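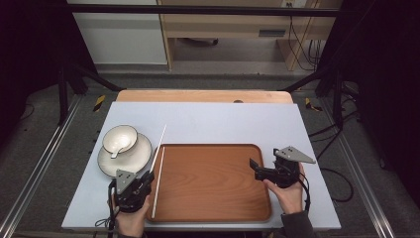 Skornis Household Help > Kitchen and Dining > Trays, crockery and cutlery

Where do the chopsticks go on a tray?

Posted by gerkside_lodger, June 26, 2025
Viewed 2255 times

I have a wood-grain tray with rounded corners and a bit of a rim, a round white saucer, a small white cup that is more of a bowl, a china spoon and a pair of white chopsticks. That is all I own in the way of a matching set and I am quite proud of it.

My lunch goes from the kitchen to the desk on this tray, up 12 stairs. The chopsticks are the problem. Laid across the cup, they are on the floor by the third stair. Laid loose on the tray, they roll to whichever side I am not looking at. At the moment one goes up the left edge against the rim and behaves itself, and the other does as it likes.

Is there a proper place for them? My aunt says across the front. My flatmate says to use a fork. Also, does the spoon live in the cup or on the saucer? I have been putting it in the cup with the handle hanging out, and I catch it with my sleeve at least once a week.

tepid_kettle

Your aunt is right, if we are talking about Japanese-style laying. Chopsticks go along the front, nearest the person eating, side by side, with the tips pointing left if you are right-handed. Plenty of people elsewhere put them upright on the right of the bowl, and they aren't wrong either. Neither tradition was drawn up with your stairs in mind.

For carrying I would do this:

Put the saucer and cup on first, in the middle of the tray. All the weight is there and you want it between your hands.

Lay both chopsticks together against one rim, touching each other. Left is fine if that's the side you have got used to. A pair lying tight together in the corner of the rim moves a lot less than two singles.

Spoon on the saucer, bowl end down, handle pointing towards a corner of the tray. In the cup it is a lever, and you have already met what it does with a sleeve.

When you get to the desk, move the chopsticks to the front and your aunt need never know.

If they still roll, look at the shape. Round ones roll and squared ones mostly don't. A folded paper napkin under them sorts out the rest. I bought a rest from Trutico for the purpose and it slid about more than the chopsticks did, so now there were three things sliding.

marrowfat

Get a fork.

old_larder

Marrowfat has given this answer on every chopstick thread since March and I see the site still lets him.

I agree with most of what tepid_kettle says, apart from the napkin, which will be soup by the landing. Use a damp cloth. Wring it out well, fold it to the size of the saucer and put it under the saucer. The crockery stays put and you can tuck the thick ends of the chopsticks under the edge of the cloth. I carried trays for a living at the Kuruc tea rooms, up and down 90 times on a busy day, and the cloth was the only piece of equipment I had any respect for.

Don't leave it there while you eat, though. A damp cloth left on a wooden tray makes a pale ring, and then you'll be back asking about that (see thread 3689, which is long and bad-tempered and ends with mayonnaise).

On the spoon: saucer. If the saucer is too small for the cup and the spoon, put the spoon flat on the tray next to the chopsticks.

gerkside_lodger

Thank you both. Cloth tried today. Cup, saucer and spoon arrived in good order, and so did the chopsticks, both of them. I had left the lunch in the kitchen.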